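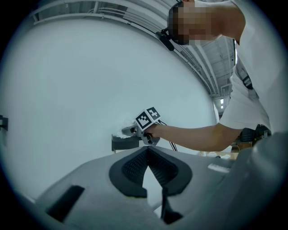

Two-handed recording, bathroom room, November

Notebook > Didarport hall > Demonstrations
6 min read
4 comments · 11 shares

Start 9.40, hall lights on, heating not. Feng-yi recording, me on the laptop, Laurinda in and out with parts. Nidia joined after lunch.

Aim for today: both hands in use in every take. The earlier set is nearly all right hand, with the left gripper parked somewhere in the air, and the policy trained on it does the same thing. It holds the left arm still and slightly raised whatever is in front of it. We want takes where the left hand holds, steadies, pushes something aside or receives a part.

Setup

Same pair of hand-held grippers as last time. Fresh printed markers on both, because the old ones had gone soft at the corners and Drarport was losing them when the hands came close together. Wrist cameras cleaned with the lens cloth. Head camera tightened by half a turn; it had been drooping by the end of each long session and the hands were sliding out at the top of the picture.

Chest straps re-adjusted for Feng-yi. If the right strap sits too far out it rubs when the arm goes across the body, and then people shorten their reach without noticing. You can see it in the trajectories. Brynhildur's takes from last month all have the elbow tucked in, and she isn't a tucked-in sort of person.

Calibration passed on the second go. First go failed on the left hand. I had the old marker size in the config.

Warm-up: soft items

Did the tissue pick-ups first, out where the hall roof is in view. Thin white material against a pale surface is hard for the wrist cameras. In the other hand's view the tissue nearly vanishes once it is up against something pale, and the only reliable clue that it is held is the gap between the fingers. I've asked Rui whether we log finger gap at full rate. He thinks we do, but that it is thinned out on export. To check.

Technique that worked best, written down so we all do it the same way:

1. Come in with the fingers open about half way, not fully. Fully open pushes the tissue along.
2. Touch down, wait a beat, close slowly.
3. Lift straight up a hand's width before going sideways.
4. Show it to the other wrist camera on the way past. No need to stop.
5. Release low. Dropping from height gives a different landing every time and the take is no use as a placing example.

Feng-yi finds step 3 slow. I agree it is slow, but the arms can't swing the way a person does, and the retargeting throws out anything with a sharp corner in it. Leave it in.

One more thing on this. The wide lens on the wrist picks up the roof beams and they bend a lot at the edges. Tracking seems to like them, plenty of features to hold on to. Tracking was better out here than in the white-walled room, where there is very little on the walls. Worth remembering when we choose what to put up in the next mock room. A few posters would help, or tiles with some pattern. Nidia says real bathrooms have blank walls too and we should just deal with it. Both points noted.

Bathroom room

Moved in at 11.15. The floor has its marble pattern, which helps, so I told Feng-yi to keep some floor in the head view where possible.

Task list came from Peixoto (the fittings people, no relation to Laurinda, she is tired of being asked). They want to know whether a robot can be shown the dull half of a fitting job: parts out of the box, parts passed from hand to hand, parts set down the right way up, packaging moved out of the way. No screws, no sealant, no water.

The ceramic-type parts are the trouble. They are smooth, rounded and heavier than anything we did in the kitchen set. The finger pads hold if both sides land on something close to flat. If one pad lands on a curve the part turns in the grip, slowly at first. The person holding it feels this and corrects from the wrist before it gets anywhere, and the correction goes into the recording as a small twist with no visible cause. I don't know yet if the policy learns something useful from that twist or just learns to twist.

Brynhildur's suggestion by phone: bring the left hand in earlier, as soon as the part leaves the floor, even if it only hovers. Then when a slip starts the support is close. We changed the instruction sheet to say so. Left hand travels with the right, jaws open, within a hand's length, until the part is down.

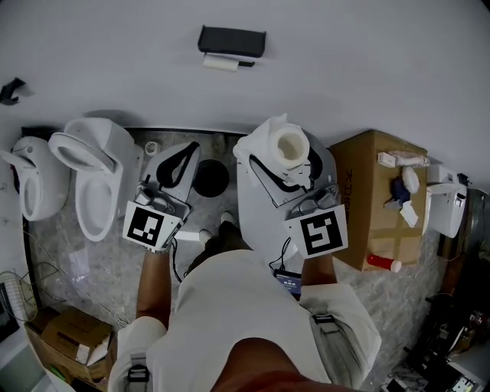

Right gripper on the white toilet part, left gripper open.

Notes from takes in the room:

– Spout end up. We had a mixture at first and I've marked the others for a separate folder. Peixoto want the orientation kept the same from pick to place.

– Looking straight down keeps both hands and the floor in the head view. When Feng-yi looked up at the wall to rest her neck, both grippers left the view and the take had to be split. Rests are fine, but between takes, and say "rest" aloud so it is on the audio.

– Left cable. It hangs to the floor and she stepped on it once. Tracking held, but the jolt is in the data. Cable clip to the forearm next time. Laurinda has the soft ones in her drawer.

– Keep the tape away from the drain. It is white, it is small, and I'd like it not to go down there.

– Chest readout is easy to check by glancing down, but the glance moves the head camera. I'd rather whoever is at the laptop calls out the battery level. Agreed with Feng-yi, started doing this from 12.30.

Stopped for food at 13.00.

Afternoon

Nidia took over the grippers. Different height, different reach, so calibration again, passed first time. She closes the jaws much harder than Feng-yi. No harm with the ceramic parts, but on wrapped packages the wrapping creases and the next take starts from a creased package. Swapped packages more often and carried on.

She also sets things down and lets go in one movement. For a robot I want the pause: down, settle, open, back off. Asked her to count two before opening. Better after that, though the first few are a bit theatrical.

Total at the end of the day was 200 usable takes, a fair share with both hands doing something. Target for the first training run is 2,000. At this rate we need more people on the grippers or shorter resets. Resets are the real cost. Putting parts back in the box, straightening packages, checking nothing has rolled under a toilet. Laurinda timed a few and a reset takes longer than the take it follows.

Rui proposed recording the reset as a task as well, since the robot will need to put things away at some point. I like this. Labels need sorting first or Drarport will file them as failed attempts run backwards. He'll talk to the Breloren group, who had the same problem with their drawer set.

To do

– Rui: finger gap rate on export
– me: remove old marker size from every config, not only this one
– Laurinda: cable clips, second box of wrapped packages
– Feng-yi: short clip of a good hand-to-hand pass for the instruction sheet
– Nidia: watch her own first takes for the release
– Brynhildur: is hovering the left hand worth the extra arm fatigue? Ask again after she has done a full session of it herself

Batteries on charge 17.20, data copying, left the room set out as it was.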